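Chapter 2
Where Away Is

Most households throw things away several times a day without asking where "away" might be. For the town of Kultstead it was, for 80 years, a clay pit behind the brickworks. Residents called it the Hollow, long after it had become a hill.

This chapter follows ordinary household trash from the kitchen to its final address. We begin with a study by Svenja Kröger and Oliwia Pawłowska, who asked 600 households to keep a trash diary through the month of March. Most diaries began with great care. By the second week, many had settled on the single word "stuff."

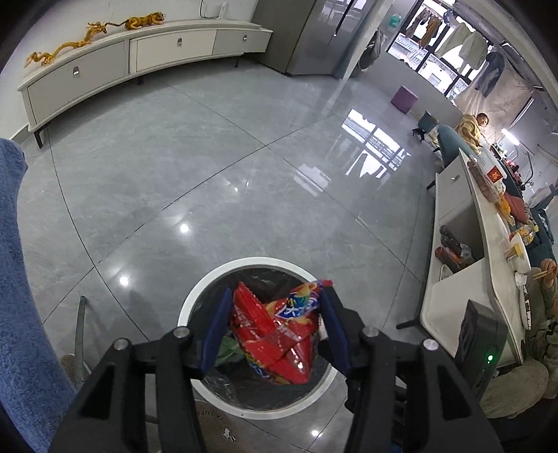
Even so, the diaries showed a pattern. People remembered large items, such as a broken chair, and forgot wrappers almost at once. Wrappers, of course, were what filled the bags — and, in time, the Hollow.

Before you read on, write down everything you threw out yesterday. Keep the list. You will need it in Section 2.3, where it will probably turn out to be too short.

Key terms: waste stream, landfill, transfer station, recall error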